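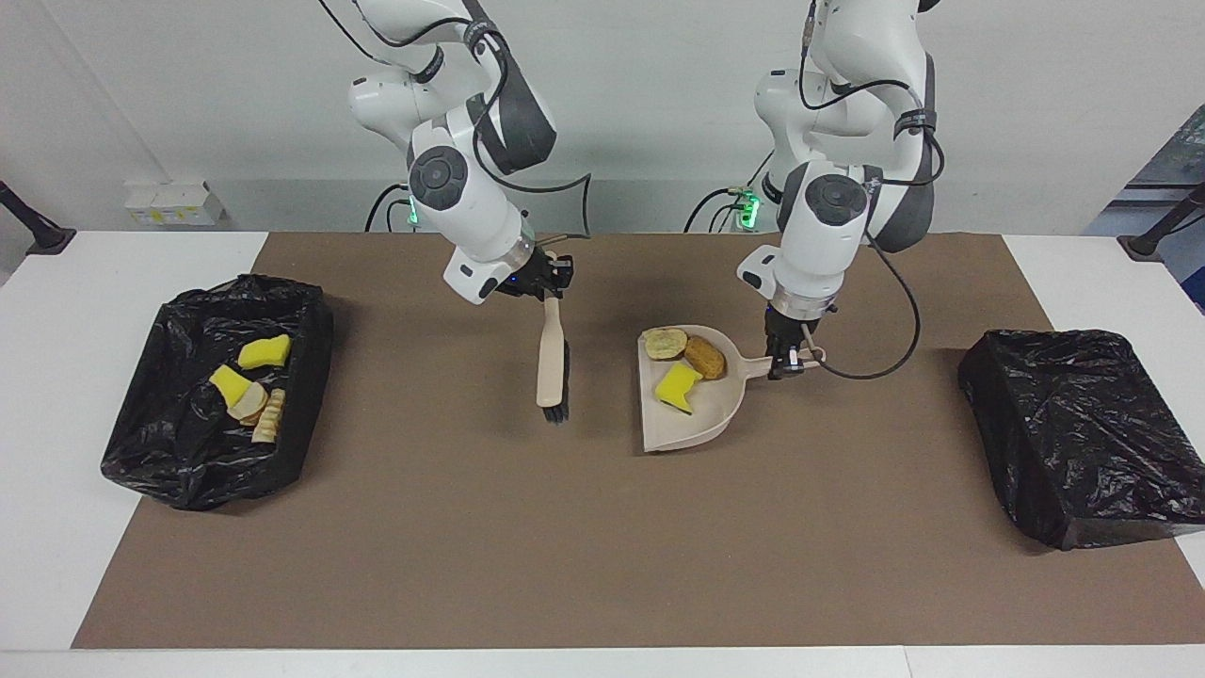
In Defense of the Dustpan

There is a drawer in my sister-in-law's kitchen that holds nothing but attachments. A crevice tool, a smaller crevice tool, a thing with a hinge, a felt-lipped nozzle for blinds she doesn't own. All of them belong to a cordless vacuum from Vostero that hangs on the wall and blinks. When a cracker breaks on her table, and she has three children so a cracker is always breaking on her table, somebody goes to the wall, lifts the vacuum down, discovers that it has been blinking for a reason, and hangs it back up. Then they sweep the crumbs into a cupped hand and drop a third of them on the way to the trash.

I would like to speak up for the dustpan.

I don't mean the long-handled kind that movie theaters use, with the hinged jaw, though I have nothing against it. I mean the small one. Flat scoop, short handle, a hand brush with bristles about as long as a fingernail. It costs less than a sandwich. It has no charging state. In my house there have been four of them in twenty years, and two of those were lost to moving rather than to wear, which is a better record than I can claim for lamps.

The case against the dustpan is usually made by people who have only used it on floors, and on floors I grant that it has its humiliations. There is the line. You sweep the pile in, you lift the pan, and a thin gray line of dust lies exactly where the lip was. You back up two inches and sweep again, and there is a thinner line. My father believed that the line could be beaten by patience. He would retreat across the kitchen in small steps, bent double, until he reached the stove and pushed what was left under it with his shoe.

But a table is another matter. A table is the dustpan's home ground, and I don't understand why we gave it up. What falls on a table is mostly food, and food has edges. Crusts, peelings, the heel of a roll, a corner of toast that a child has licked and reconsidered. A vacuum hates all of this. It wants dust. Offer it a crust and it makes a noise like a man who has been asked to help you move. The brush doesn't care. The brush takes the crust, the crumb and the bottle cap in one stroke and has no opinion about which of them was supposed to be there.

For a few years I ate lunch most days at a place called Hsiao, nine tables and a counter, run by a man named Chun-hung Pan who cleared between customers with a brush and a pan and a speed I found almost rude. You would stand up, reach for your coat, and the table behind you was already bare. He kept the brush hanging by the register on a nail. I once asked him whether he had ever tried one of the little tabletop vacuums, the ones shaped like a hockey puck. He said he had been given one. He used it to hold the door.

What I learned from watching him is that the pan does more of the work than the brush, and the less it moves the better. Most of us chase. We push the mess with one hand and pursue it with the other, and the two meet somewhere near the edge, where half of it goes over. He put the pan down flat, held the end of the handle, and brought everything to it. Large things first, which I had always done last. If you leave the bread for the end it rolls up onto the crumbs you've already gathered and shoves them back out the front.

I would add a point of my own, which he never had to make since he only cleared tables and I also clear up after a hobby. There is a kind of mess that isn't dirt at all. It's objects. Half the things on my worktable by evening are too big to be called crumbs and too worthless to be picked up one by one. Scraps of sponge, bits of packaging, a snack somebody abandoned in the middle of a thought. People get oddly formal about these. They pick each one up between finger and thumb and carry it to the trash as if it had a name. Sweep it! A pan will take a piece of sponge the size of your palm as happily as it takes sawdust, and you can make one trip. 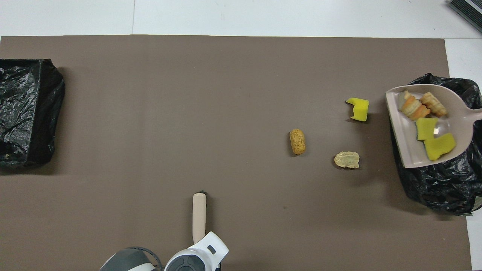
Yellow sponges and snacks gathered in one dustpan, with a few things still to go.

Which brings me to the trash bag, and I'm afraid I have views on that as well.

The great weakness of the dustpan is the walk. Everything up to then is easy. You have a clean table and a loaded pan, and you feel like a person whose taxes are done. Then you have to cross the kitchen to the can, which lives under the sink behind a door with a childproof catch, and you have one hand. I have opened that catch with a knee. I have opened it with my chin. A piece of toast is a quiet passenger for the first few steps and then, at the corner of the counter, it remembers it is round.

The answer is to bring the bag to the mess. This is so plain that I am embarrassed to set it down in print, and yet I was past forty before I did it. Put a lined bin right up on the table, or against it, on the side where your pan hand already is. Fold the bag well over the rim so it doesn't slide in when something lands. The pan travels the width of a placemat, tips, and comes back. Two bins is better if you have the room, one at each end, and then nobody has to reach across anybody.

When I described this arrangement at dinner, my sister-in-law said that she would not have garbage on the table. I pointed out that the garbage was already on the table, and that all I was proposing was a bag for it. This was not received as the contribution I felt it to be.

She does have half a point, which is that black plastic is ugly. It crinkles, it shines, and it gives any room the look of a room being moved out of. I have tried the nicer options. Gratora makes a tabletop bin in brushed something, with a lid on a soft hinge, and it is very handsome and holds one banana peel. The lid has to be opened, so you are back to the one-hand problem, except now in front of guests. I gave ours to my brother, who keeps batteries in it. A boxy little bin with a black bag over it is nobody's idea of decor, but it has a wide open mouth, and a wide mouth is the only feature I have ever wanted in a bin.

The mat is the other thing worth having. I resisted it for years as a sort of confession, like a plastic cover on a sofa. But a big plain mat, brown or thereabouts, does two useful things. It keeps the brush from skating, and it shows you what's left. On our bare white table a slice of pale bread could hide in plain sight until breakfast. On brown it has nowhere to go. Mine came off the end of a roll at Milomeck for very little money, and it is slightly too big for the table, and I have never trimmed it.

I can hear the objection that all this is a great deal of thought to spend on crumbs. My answer is that the thought gets spent either way. My sister-in-law's vacuum has an app. The app has told her that she has cleaned for 2140 minutes since it was installed, and it once awarded her a small leaf. There is a battery to look after, and a filter that wants rinsing and then wants a day to dry, and the drawer of attachments, which is a whole drawer. I went through the manual while waiting for a pie to cool. It ran to 59 pages, and on page 49 there was a drawing of how to remove a piece of bread from the intake.

The dustpan came without a manual. It came with a hole in the handle, so that you could hang it on something.

I'll concede rugs. I'll concede stairs, and cars, and whatever it is that collects behind a radiator. I own a vacuum myself, a heavy one with a cord, and we get along on those terms. What I object to is its promotion to the table, where it was never any good, and the slow disappearance from ordinary kitchens of a tool that was. Go and look under your own sink. There's a fair chance the pan is still there, behind the silver polish, with the brush clipped into it upside down and one elderly raisin in the corner. Tip out the raisin, find a nail near the table, and hang the thing up where somebody can reach it before dessert.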